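My kitchen table has been covered in brochures since August. My sister's guesthouse goes through a silly amount of laundry, she wants to know if she should put money into one of these folding-arm kits, and I'm the one in the family who reads manuals for fun. So I read everything Jirnden has put out on the Stinel, the whole package they sell to small laundries - arm, gripper, cameras, software - and I have opinions.
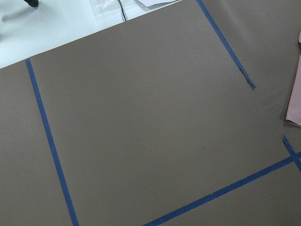
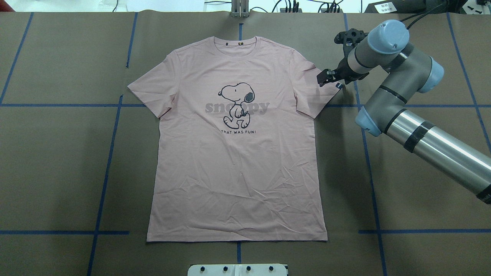
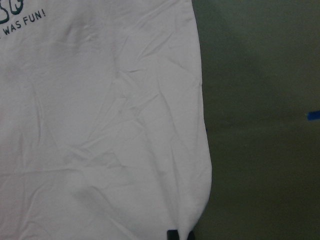 Blue tape on the work surface, and a T-shirt in two of the three.

Can a small laundry buy one of these and stop folding by hand?
Not this year, and I wouldn't plan the staffing around next year either. You'd be buying a very patient trainee, and somebody still has to lay things out, watch it and step in.

I don't say that to be mean! I really like this stuff. But the brochure talks about the Stinel the way you'd talk about a dishwasher, where you load it, push a button and go have a coffee. A T-shirt isn't a plate. It slumps, it twists, it comes out of the basket in a new shape every single time, and my sister's shirts come in every size from toddler to linebacker.

What bugs me most is the pricing. The kit is one number, fine, but then there's the Clustudum plan, the software subscription that teaches the arm new garments. You get 22 garment types to start with, and after that it's $300 for each one you add. Fitted sheets are extra. Fitted sheets! For a guesthouse that's the whole reason you'd want the thing in the first place.

I wrote to them about it, and I'll give them credit, a person wrote back. Sze-wing Tsao on their support side told me they suggest 2000 practice folds on your own linens before you judge the results. I appreciated the straight answer. I also did the math on my sister's spare evenings and laughed out loud.

My friend Felicja Wilczyńska thinks I'm being a grump. She runs a uniform service, all the same polo in three sizes, and for her I can see it. Same shirt, same fabric, all day long - if I were in her shoes I'd ask for the trial and clear off a table tonight.

So what I'd like from Jirnden is pretty simple. Rent it by the month. Put the garment list on the front page of the brochure where people will see it, and throw in the fitted sheets. Until they do, I'm telling my sister to spend the money on a second dryer, and she can have her brochures back so I can eat at my table again.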